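**Artificial flower arranging** is the craft of putting flowers that cannot die into vases that do not need water. It borrows most of its rules from fresh arranging and quietly drops the ones about hygiene.

## Materials

Stems are sold singly or as a bush, a bundle joined at the base that gives the buyer 24 blossoms and very little say in where they go. Tulips are the usual beginner's flower. The head of a cheap tulip is often only pushed onto its stem, and it comes off at about the moment a guest admires it. A dab of glue settles the matter.

## Vases

Narrow-necked glass holds stems upright without foam, but it limits the arranger to a few of them. Colored glass is favored because it hides the wire ends. Clear glass shows everything, and has led some households to add water for realism, followed in due course by rust.

In her handbook *The Patient Bouquet*, Myung-ja Ra advises that flowers stand one and a half times the height of the vase. Her former student Sang-wook Hong considers this timid, and his own arrangements have to be carried through doorways sideways.

## Care

Dust is the chief enemy. Silk-type petals are brushed or blown with cool air; plastic ones may be rinsed. Ra recommends a cleaning every 3 months, a schedule widely respected and seldom kept.

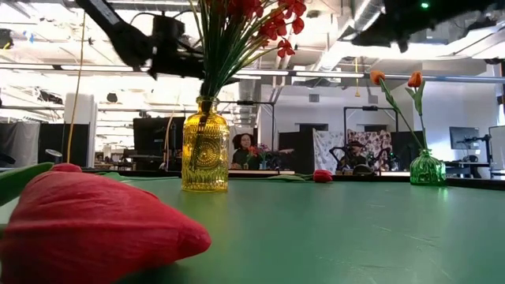
How do you keep a top-heavy artificial bouquet from tipping its vase over?

Put clean gravel or glass beads in the bottom of the vase before adding the stems, and spread the heaviest heads evenly around the center.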